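Last updated: 2022-05-08

Since Jemero went onto the finishing bench at Stevholm last August, people keep asking me what's left for us to do. Plenty! The arm does the fetching and sorting, I do the fiddly bits, and my wrists are much happier for it. A few things I've picked up, which might help if your workshop is getting one too.

Lay your brushes out with gaps between them. A heap is fine for human fingers but the gripper hates it — I lost 11 minutes one morning to two handles lying side by side.

Wipe the ferrules before you put anything down. Dried varnish gets on the fingertips and then on everything else.

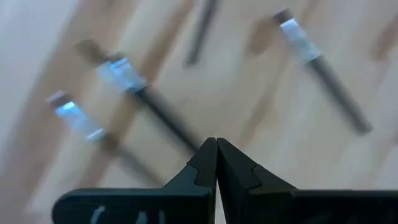
Keep your own favourites out of its reach, too. Kalliopi Kelmendi keeps hers in a jar on the windowsill and I've started doing the same.

And do ask for a say in the rota. We now swap every 2 hours between minding the arm and hand finishing, so we all stay in practice with a brush.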